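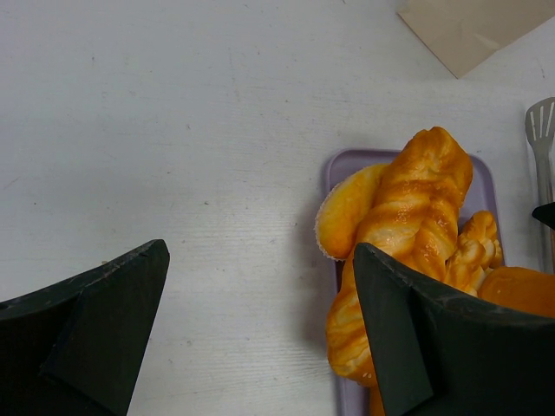
Fig. 1. Bakery station, view from the wrist camera, tray with twisted bread, muffin, knot and round bun.

Zullow open day - planning and review meeting
Minutes, October 1, 2025
Present: demo group, front desk, two from Brilla (by phone)
Apologies: Olteanu site

1. Last minutes
Agreed. Typo in item 4 fixed.

2. Open day, how it went
More than 400 through the door, most before lunch. Bakery station had the longest line all day. Visitors liked the wrist view on the big screen, kids espescially. Sound in the hall poor again, talks hard to follow from the back.
Zaveck stand ran out of leaflets. 500 printed in September, a box of them found later under the coat rack.

3. Bakery station
Run was 30 minutes, then a break to reset. Long twisted bread is the hard one, grip wants to be near the middle. Muffin in paper liner: go slower on the close. Round bun fine according to the operators.
Brilla asked if the tray could sit further from the table edge. Yes, will mark the spot with tape.
Question from a visitor on whether the food gets eaten after. Answer given on the day was no. Put it on the sign.

4. School visit
Group of 40, split in two. Same station, shorter talk. Need a step for the smaller ones, rope stays where it was.
Olteanu wants to send people to watch, no objection, they need to sign in at the desk.

5. Money
Brilla invoice not in yet. Carried over.

6. AOB
Parking signs to be be reused. Spare extension cord missing, look in the van.

Actions
Tape and sign: demo group
Step, sign-in sheet: front desk
Chase invoice: front desk
Speakers for hall: open, get a price

Next meeting: after the school visit, same room.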